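In Praise of the Small Lodge

4 min read

I have stayed in a lot of places near hiking trails, and I keep going back to the ones with ten beds or fewer. Revora Lodge has six rooms, two showers and a stove that takes most of the evening to get going, and I would pick it over any resort in the hills!

What I love is how quickly you end up talking to people. My first night there, Wilma Dalgleish passed me a bowl of soup before I had my boots off, and by nine we were bent over a map planning the walk to Duletti Lake (the long way, past the old sheep pens, because she swore the view was better). She was right about the view. She was wrong about the bog, but my socks dried eventually.

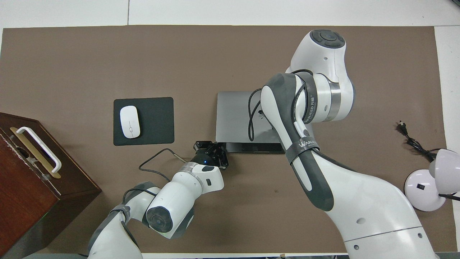 Big hotels do some things very well, and I'm not going to pretend a hot tub is a bad idea after a day in the rain. But they tend to keep you inside. You eat there, you shop there, and the trail becomes something you look at through the glass. At a small lodge the owner wants you out the door by eight, usually with a sandwich, and she knows which footbridge is down.

The money matters too. Ruairi Haldane runs the bakery in the village and sells bread to the lodge every morning in the season. Guests walk down to him for more, then stop at the boat shed, and a good weekend gets spread along the whole street.

So I was thrilled in June when the owners decided against the plan for a 172-room extension. I know plenty of neighbors wanted it, and the jobs would have been real. I'd still rather see more little places open up along the valley, each with its own odd breakfast and its own favorite path.

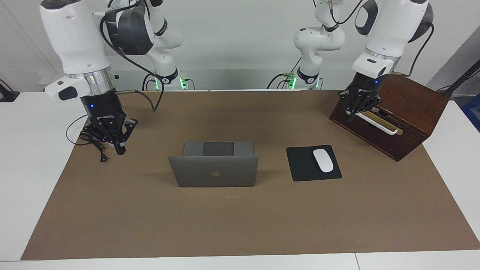 Do you have to book far ahead at a place this small?

For summer weekends, yes, a couple of months is wise. In spring and fall I've called the same morning and found a bed, and those are the best months for walking anyway.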